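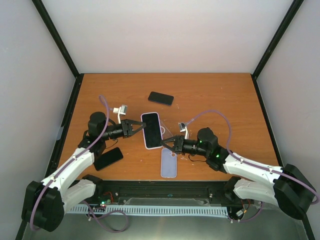
Phones on the table, the one with the pale rim is in the middle

Phone plan for a month away — keep my carrier or go local?

plumline70
Hi all! I'm off to Semholm for the whole of February (finally!!) and I can't decide what to do about my phone. My carrier's travel pass adds up to 2,520 over the month in local money, while a prepaid card from Gronutora is 70 for the same data. Seems like a no-brainer, but my bank texts me a code every time I so much as buy a sandwich, and I'm scared of getting locked out of my own account. What do you all do?

gatepost
Go local. I've done it three times now and never had a problem. Switch your bank over to its app before you leave so the codes don't come by text.

marzipan_moth
Careful with Gronutora if you're getting out of town. I had great signal in Semholm itself and nothing at all on the bus to Trình. Nice bus, though.

plumline70
Ooh, good to know, I do want to do the Trình trip.
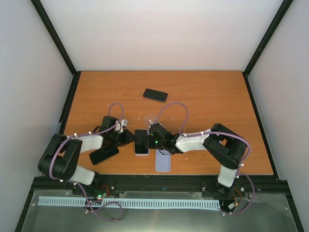 I guess my other option is taking two phones, one with my regular number and one with the local card. I've got an older one that still holds a charge for most of a day. Is that overkill? I already pack too much (my sister calls my carry-on "the closet").

gatepost
Overkill. If your phone takes two lines, use two lines.

oldfladville
Disagree with gatepost. I lost my only phone in a cab outside Fladville and it had my boarding pass, hotel address and bank login on it. Replacing it cost me 3,174 and a whole day of vacation. Take the spare and leave it in the room.

gatepost
So write the hotel address on a piece of paper? People traveled before phones.

oldfladville
Paper doesn't get you into your bank.

marzipan_moth
Whatever you pick, turn off data roaming on your home line before you land. I forgot and my bill was 3,755. I argued it down a little — not nearly enough.

plumline70
Yikes! OK, I'm leaning toward the local card plus the old phone in the hotel safe. Does the card have to be registered with a passport, or can I just buy one at the airport?

marzipan_moth
They asked for mine at the airport counter. Took five minutes.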